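Surgical Skills, Unit 2: Suturing and Tying with Wristed Instruments
Lecture notes, Plovent Teaching Unit
Revised March 18, 2019

Read these before the practical. They cover needle handling, thread handling and the tie. They don't replace time at the bench, and I'd be wary of any handout that claimed to.

1. What the brochures say

You will hear that a wristed instrument makes suturing easy. The Vivimel course booklet says so on its second page and gives no evidence for it. My own view is more modest. The wrist makes certain needle angles easier to reach. It does nothing for a poor choice of entry point, and it does nothing for thread that has been left in a heap where you need to work.

The Flarodden logbook exercise is often quoted in favour of early independent practice: 391 practice knots, scored by the same people who taught them. Treat that with some care. A knot that looks tidy to its teacher may still slip, and the logbook has no column for slipping.

2. The needle

Hold the curve in the jaws so that the point can meet the tissue close to square. Most beginners come in too flat, and then try to rescue the bite by pushing. Don't push. Back out and set the needle again, even if someone is watching the clock.

Follow the curve. If the wrist turns with the arc, the hole stays small. If you drag the needle in a straight line, the hole becomes a slot, and no knot on top will mend it.

Keep the second instrument near the work. It should be ready to steady the edge or receive the point - parked at the far side of your view it is useless to you.

3. The thread

Thread colour matters more than students expect. Dark thread is easy to follow over a pale background and much harder to follow over deep red, particularly where blood has gathered. Before you close the jaws, find the strand you mean to take and trace it back. If you can't trace it, you are guessing.

Look at how near the metal tips come to one another in the first view below, and at how little thread there is to see beside them. Compare the line of the black suture in the second.
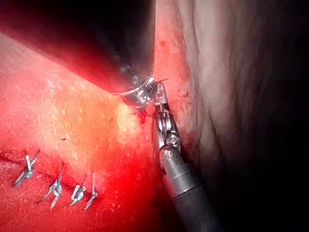
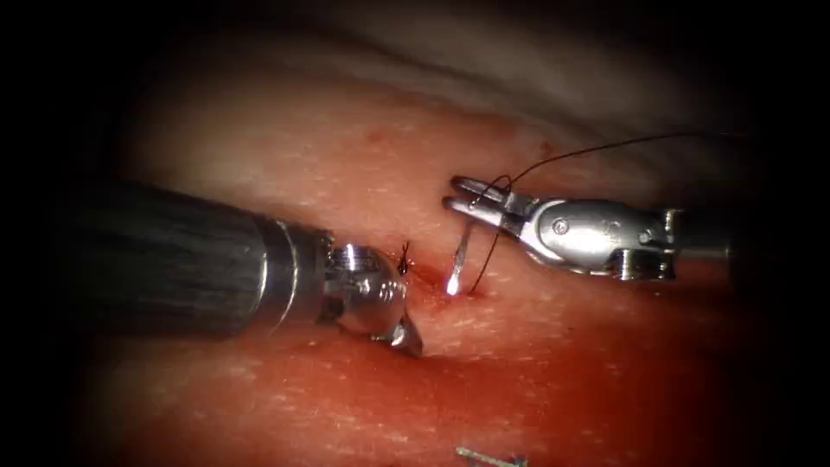

Fig. 1. Metal instrument tips working close to the tissue, two views. The needle is held in the right instrument's jaws in the second.

4. The tie

Leave a short tail. A long one has to be hunted for, and the hunting is where most of the time goes. Make the loop close to the tissue, with small movements, and bring the jaws to the tail instead of sweeping the whole loop across.

Tension is the hard part. You can't rely on feel, so watch the tissue. If it blanches or puckers, you have gone too far. If the loop stands up off the surface, you haven't gone far enough. The old Ha notes recommend "firm but gentle" tension, a phrase I have never been able to teach anyone from.

Don't grip the working length of the suture with the needle driver unless you must. Damaged thread can look perfectly sound until it is loaded.

5. On practice figures

Somebody will tell you that 3000 throws makes an expert. I haven't seen a decent source for it. Repeating a bad throw gives you a well-rehearsed bad throw. I would sooner see 20 done slowly and then cut open and examined.

6. For the practical

Bring your marked-up copy of these notes. Practise on the pad: five single bites, then a short running line. Write down each re-grip of the needle, including the ones you'd prefer to forget.

Reading for next time: the section on tissue handling in the unit workbook, skipping the table of recommended tensions, which is under review.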